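Apuntes de clase, tema 3: el agua que se queda (higiene y secado en cocinas pequeñas)

Bueno, seguimos donde lo dejamos. Habíamos visto el lavado y me quedó pendiente el secado, que siempre despacho en cinco minutos y luego cae en el examen (avisados estáis, como cada junio).

Lo primero, el vocabulario. Yo llamo escurrir a dejar que el agua baje por su propio peso, y secar a que desaparezca la que queda pegada. Son dos fases distintas y en los trabajos me las mezcláis todo el rato. Un plato de canto escurre muy deprisa; una taza boca abajo sobre una superficie lisa encierra aire húmedo y puede pasarse así la noche entera.

Theda Schwerdtfeger, en los apuntes que os pasé (página 113 y siguientes), insiste mucho en la separación entre piezas. A mí me parece la parte más útil de todo el capítulo. Si dos platos se tocan, entre ellos queda una película de agua que casi no se mueve - haced la prueba en casa con dos platos llanos, ¡de verdad!

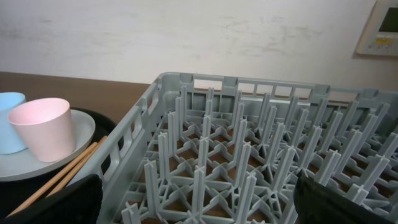
Y luego está el asunto del paño. Mi abuela secaba todo con el mismo trapo, de los vasos a la sartén, y aquí seguimos, pero un paño húmedo que va de pieza en pieza reparte lo que haya recogido por el camino. Si usáis paño, que esté limpio y seco, y a lavar en cuanto se moje. Si podéis dejar que la vajilla se seque al aire, mejor todavía.

Conceição Veloso me preguntó en la última tutoría por la madera. Las tablas, de pie y con las dos caras libres, nunca tumbadas: se comban y por debajo tardan una eternidad. Las cucharas, con el mango hacia abajo.

Para la próxima clase leed hasta la página 124 y traedme anotado cómo secáis en casa y cada cuánto limpiáis el escurridor (también se ensucia, sobre todo por debajo, donde se forma la cal). Con media cara me vale.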